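Room by Room: the bedroom in one morning

By Yu-na Cho

In the last newsletter I wrote about the kitchen drawers, and many of you asked for the bedroom next. I must confess that the bedroom is the room I postpone the most. Guests do not see it, so it waits. But in July my mother-in-law stayed with us for two weeks and took our room, and I had to clear it in one morning. I wrote down the order I used, and I have used the same order every month after that.

I start with the clothes, and I do it before I open the window or touch the vacuum cleaner. All clothes that are not in the wardrobe go into one pile on the bed. Then I take them one by one. Each piece goes to the wash, to the hanger, or to the bag by the door. In our building the bag goes to Mrs. Hsin-yi Yip on the second floor, who sends good clothes to her cousin's shop, Miah. She asked me to mention that she does not take shoes any more.

After the clothes come the small cloths: scarves, handkerchiefs, pillow lace, the covers that we put on things against the dust. These are easy to forget. I shake each one at the window and I look at the edge, where the stitches open first. 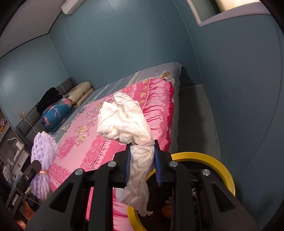

Bedding is the part which takes the longest time, and my advice is to remove it in layers and put each layer on a different chair. When everything comes off together, you will lose a pillowcase inside a quilt cover, and you will find it again only after the wash. On a bed like this one, with a rose-printed bedspread and a pale sheet under it, I would first carry away the black clothes from the head of the bed, then the pillow and the folded quilt, and only then pull the bedspread. A ruffled border should be held by the flat part of the cloth and never by the ruffle. My own bedspread has a repair of 40 centimeters because I did not know this.

Wash the bright colors alone the first two times. Pink and magenta are the worst, in my experience. I use cool water and half of the usual powder, and I dry them with the printed side turned in. Dong-hyun Son wrote to us that he adds a cup of white vinegar to the rinse. I tried it once and the smell was gone after drying, but I did not see a difference in the color. Perhaps our water is softer than his.

An upholstered headboard collects more dust than you expect. Brush it from the top to the bottom with a dry brush, and do this before the clean sheet is on the bed – I have done it in the wrong order more than once.

For the small cloths with lace, please do not wring them. Press them in a towel, open them with your fingers, and let them lie flat over the night. If the lace has dried in a bad shape, a little steam will help.

My bedroom took me 97 minutes, without the washing. Hye-jin Joo says she needs less, but she has no quilts.

Next time Boonsong Kamolrat will write about the balcony and where to keep flower pots in winter. Letters about the bedroom can still be left in the box near the elevator.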